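19/01/2026

# The Deklow hallway bench, three months in

I bought the Deklow in October to solve a problem of shoes. There were too many of them, they lived in a heap by the front door, and every morning somebody stood on one leg in the middle of the heap looking for its partner. A bench with shelves underneath seemed like a mature response. It cost $187, plus delivery, plus a phone call to find out where the delivery was.

The short version is that I like it and would buy it again, with a headlamp.

## Out of the box

It comes flat, in a carton that weighs more than the finished bench has any right to. Deklow says the seat will hold 400 pounds. I can't test that without inviting people over and asking personal questions, but two adults sat on it at Thanksgiving to argue about directions and it didn't creak.

The instructions are a single folded sheet with no words on it. There's a drawing of a smiling man with a screwdriver, and next to him a drawing of the same man, alone and frowning, with a line through him. I took this to mean I needed a helper. My neighbor Hefin Powell came over, looked at the sheet for a long while, turned it around, and asked if I had any beer.

The box says 20 minutes. We passed that mark while sorting the side panels, which are the same on both sides except for one hole. If you get the hole wrong you find out at step nine, and then you get to do steps four through eight again in the other direction. My advice is to put a piece of tape on each panel with an arrow pointing up. Hefin's advice was to have bought the Parri, which he owns and which arrived in one piece. I've sat on the Parri. It's a fine bench if you have short legs and one pair of shoes.

## Living with it

The two lower shelves hold four pairs each if everyone behaves. The top one is too low for boots. You can leave that shelf out, and then boots fit fine, but you have a spare shelf, and ours has been leaning behind the coat rack ever since like a guest who missed the last train.

The seat has a thin pad that attaches with hook-and-loop strips. The strips are strong. The glue that holds the strips to the wood has other plans. Mine let go in the second week, and for a while the pad traveled with whoever stood up. I wrote to Deklow and got a polite reply from Ashley Hebden in customer service, who sent a new set of strips free of charge and told me to wipe the wood with rubbing alcohol first. That worked. It would have been nice to see it on the sheet, perhaps in place of the frowning man.

The finish has held up better than I thought it would. Road salt wipes off. There's one scratch on the front rail, from a cleat, and I went over it with a brown marker and can now only find it when I'm in a bad mood.

I also looked at the Mummont, which is prettier and has drawers, and costs nearly twice as much. Drawers are a lovely idea for shoes right up to the moment you close one on a wet sneaker and forget about it until spring. And I looked at the Drostura, which has more than 1,000 reviews online, most of them about the box.

## What I'd change

- The shelf heights. Give me one more set of peg holes and I'll stop complaining.
- The pad glue, see above.
- The felt feet, which are a fraction too thin for a floor as uneven as ours. I folded up a grocery receipt for the back left corner.
- The color of the hardware.

That last one deserves a few words. Every screw, cap and washer in the bag is black, which looks sharp on the finished bench and is a terrible thing to do to a person working in a front hall in October at five in the afternoon. I lost two caps in the first ten minutes and found one of them in November, in a boot. Dark parts go down among dark coats and dark mats and they're gone. A pale yellow cube on a ribbed black mat, with dark folds of something soft right behind it, is the first thing your eye lands on, even in a blur. Paint the caps that color, Deklow, or give us a few extra. Meanwhile, spread out an old white sheet before you open the bag, count the caps, and don't let Hefin hold them.

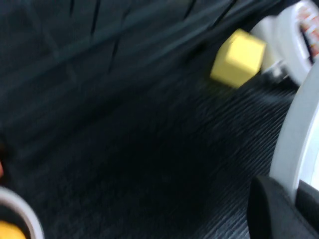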